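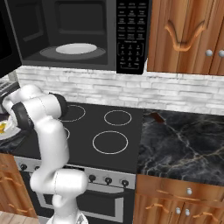

**Figure 1.** The simulated kitchen used at the Rundau open day, with the arm reaching toward the plate to the left of the stove.

Our second visit was the one that changed how we ran the study. The Rundau open day fell on Wednesday, May 1, 2024, and we'd signed up for a whole day of live demos with people who had never touched our software before. Nazanin Salehi ran the desk and I did most of the talking (too much of it, according to my notes). The kitchen in Figure 1 was what visitors saw on the big screen as they walked in, and I'd start by asking them what they thought the robot was going for. Most of them said the plate on the counter with the yellow food on it, and that's a fair guess when the gripper is pointing right at it. Quite a few picked the other plate, the one in the microwave behind the door window, and those turned out to be my favorite conversations of the day!

We had 70 visitors take part. Each one typed a short instruction into Trelleo, our front end, and then watched the simulated arm try to carry it out. I'd pictured people writing careful little commands, the kind we'd used in January when Mojtaba Daneshvar and I tested the whole thing on ourselves. They wrote "get lunch" and "put that one away" and, in one case, "tidy." Trelleo passes the text straight on to the Babaei planner, and the planner wants an object and a place to put it. With two plates in the same kitchen, "the plate" by itself doesn't get you very far.

So we changed the protocol over the lunch break - I know, I know. For the afternoon group, the planner was allowed to ask one question back before the arm moved. We kept the two groups separate in the analysis, and nothing from the morning was rerun. I should also say that the split wasn't random. Families mostly came early and the engineering students from Vomham came late, so please read the comparison with that in mind.

The log for the day holds 1,658 planner calls. Reading through them took the two of us far longer than the demo did. We pulled out 25 sessions for close coding, and in 11 of those the visitor changed the wording after seeing the arm start to move. I hadn't expected that at all. People were treating the motion as a kind of reply, and they'd jump in with a correction while the arm was still on its way. The software wasn't built for it, so a correction typed mid-motion just sat in the queue until the arm had finished.

Mojtaba wanted to call these "late corrections," and that's the term we use in the next section. Nazanin and I coded them separately and then talked through the ones we disagreed on, mostly cases where a visitor had typed something like "no wait" and then nothing else. We kept those in, under their own code.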